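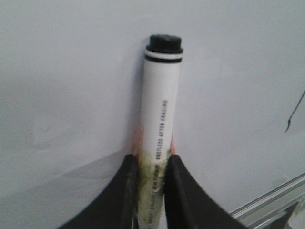 Tripathi Web Services Group, 12 December 2020

Print | E-mail this page

Category: Council websites / Site search

4. Failed searches on the Starkby site

4.1 What was counted

The Starkby council website has a search box in the header of every page. It runs on Flaris, the same content system used by Cikidside, and the two sites had nearly identical search settings when the work began. Both kept a log of the words typed, the number of results returned and the page the person was on at the time. Neither log held names or account details.

We took the Starkby log for February and pulled out every query that returned no results. After merging repeats that differed only in capital letters or trailing spaces, there were 1017 distinct queries. Misspellings were left as they were typed, so "recyling" and "recycling bin day" counted as separate entries. Queries made up only of digits were kept as well. Many of these turned out to be property numbers or the reference printed at the top of a rates notice, and they mattered later on.

4.2 Coding

The 500 most frequent queries were coded by hand. Each was given one of seven codes: spelling, everyday word, old name, reference number, other level of government, not offered, and unclear. Where a query fitted two codes the one earlier in that list was used. We then looked for a page on the site that would have answered the query. For 300 of the 500, such a page existed and the search had simply missed it.

Spelling errors were a smaller share than we had expected. Everyday words were the largest group. People typed "tip" and the page was called Resource Recovery Centre. They typed "hard rubbish" and the page said Bulky Goods Collection. "Dog rego" found nothing at all, although the form for registering a dog was two clicks from the home page. Old names were also common, mostly for halls and reserves that had been renamed, and for a library branch that had moved.

The code for other levels of government covered driver licences, passports and the like. A council can't fix these with better page titles. It can put up a short page that says where to go, and Starkby had one, but its text did not contain the words people used and so it never appeared in the results.

4.3 Changes made

A synonym list was added to the search settings. Page titles were left alone at first so that the effect of the list could be seen separately. The list pointed everyday words and old names to the current page. Reference numbers were handled with a pattern rule that sent the visitor to the rates enquiry form. Links to outside agencies were placed on a single page, with the common search words written into the opening paragraph.

The no-results page was rewritten too. The earlier version said "Your search returned 0 items" and offered nothing further. The new one kept the person's words in the box, gave the phone number for the front counter and listed the most visited pages - bins, rates, permits and libraries. Cikidside made none of these changes and its log was kept for comparison.

Section headings and menu labels were outside this part of the work and are dealt with in Section 5.

Figure 3. Dry-erase marker with its tip towards the whiteboard.

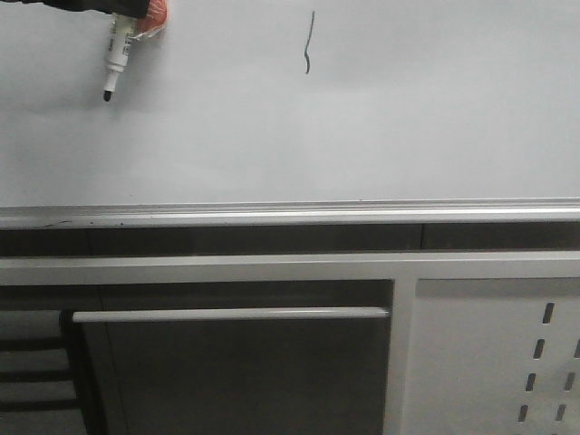

One resident wrote through the feedback form that the search was better but the names were still wrong: "I can find the tip now if I type tip. I still have to open a page called something else to be sure it's the tip, and my mother won't do that, she'll ring up." The same point was made by counter staff at the review meeting. A synonym list gets a person to the page, but the title in the results list is the one the council chose, and a visitor scanning down may pass over it.

We agree with this criticism. A second round put the everyday word in brackets after the formal title on the pages with the most synonym matches. Some departments objected on the grounds that the formal names had been set by council resolution. In those cases the word went into the summary line under the title instead, where it could be edited without approval.

4.4 Limits

The log records what was typed and whether anything came back. It does not show that a result was useful, and a search that returned forty meeting minutes was counted as a success. Voice searches were entered by the phone as text and could not be told apart from the rest. People who reached the site through an outside search engine, and never touched the box in the header, are missing altogether.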